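The Gittins Road Bus

Capucine Aubert took the job at Trekport in February because it came with a room. The room was over the ticket office, and it had a bed, a hot plate and a window that looked down on bay 3. At 5:40 every morning the Balline bus started its engine under that window, and after the first week she stopped setting an alarm.

The work was simple. She sold tickets, answered the phone and wrote down what people had left on the buses. There was a green book for this. The last clerk had used a code of her own, with U for umbrella and G for glove, but there was also a P that could have been anything. Capucine wrote the words out in full.

Most of what came in was never claimed. Things stayed on the shelf for two months and then went in a box to the church in Balline. She had been told this on her first day by Mr. Imeo, who ran the depot and drove when somebody was sick. He told her again on the second day.

In her third week the Gittins Road driver brought in a coat. It was a man's coat, gray wool, heavy, with a torn lining. He had found it on the back seat at the end of the last run.

"Anything in the pockets?" she asked.

"I don't go in pockets," he said.

She waited until he had left and went in the pockets. There was a bus ticket, a pencil and an envelope with 220 dollars in it. On the front of the envelope was written "for the roof."

She put the money in the cash drawer, wrote "gray coat, envelope" in the book, and hung the coat on the hook behind the door. That night it rained. She lay upstairs and listened to it run along the gutter, and she thought about somebody with a bucket.

The next day she called the school in Gittins, then the store, then the feed place. The woman at the store said half the roofs out there needed work and she could hardly ring them all. Capucine asked her to put up a note. The woman said she would if she could find the tape.

No one called. Capucine asked Mr. Imeo whether she could ride out there on her afternoon off, and he said he couldn't see why not, but she would have to pay her fare. She paid it. She sold herself the ticket at the window, tore off the stub and got on.

Gittins Road was longer than it looked on the wall map. It went past the gravel pit and over the river, and after that there were farms set well back behind trees. She had the coat folded on her knees. She looked at roofs. One had moss on it and one had a tarp, and she got off at the one with the tarp, which was the end of the line anyway.

An old man was in the yard splitting kindling in a sweater. He looked at the coat before he looked at her.

"I thought I'd left that at my brother's," he said.

"It was on the bus."

"I haven't been to my brother's since Christmas," he said, thinking it over. "So that makes sense."

She gave him the envelope. He didn't open it. He put it in the coat, put the coat on, and asked if she wanted soup, as the bus wouldn't turn around for half an hour. She said yes.

The kitchen was warm. There was a pan on the floor in the hall and another on the stairs. He told her the man who was going to fix the roof wanted 300 and had come down to 220 if he could keep the old tin. She asked when he was coming. The old man said that was another matter, he had to be caught first.

They ate the soup, which was barley. He wanted to know what had happened to the other girl, the one before. Capucine said she didn't know.

"She used to write everything down in letters," he said. "I lost a pie dish on that bus once. She put me down as P."

Capucine said she had wondered about that.

"Never got it back," he said. "It was a good dish."

The driver blew the horn at ten past four. She ran for it with her scarf in her hand, and the old man stood in the road until they had gone around the bend. At the depot she opened the green book and found the line. She wrote "returned" next to the coat and put her initials after it - then she turned back through the pages, a long way back, until she came to a P with no mark beside it, and she went to look in the storeroom.

It was on the bottom shelf behind the road salt. It was blue, with a chip in the rim. She washed it in the sink upstairs and left it on the windowsill to dry. 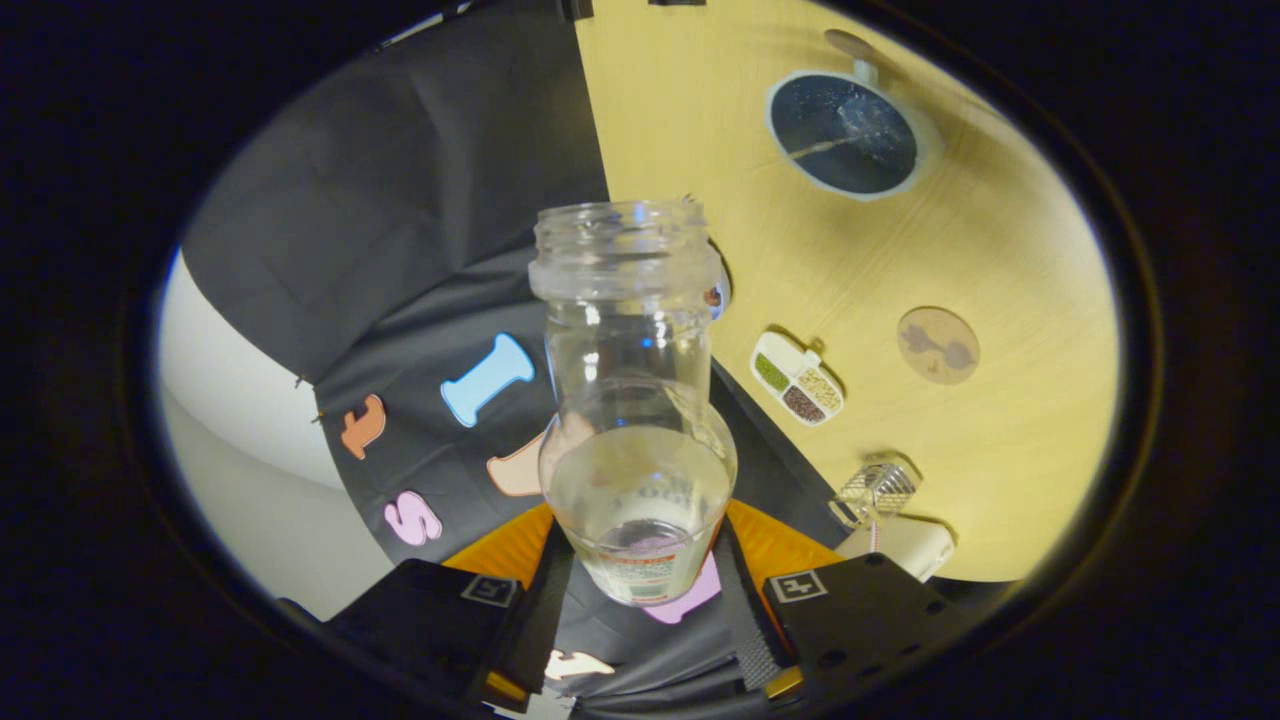

More Short Fiction

The Man Who Measured the Lake
Two Winters at Aunt Bea's
A Spare Key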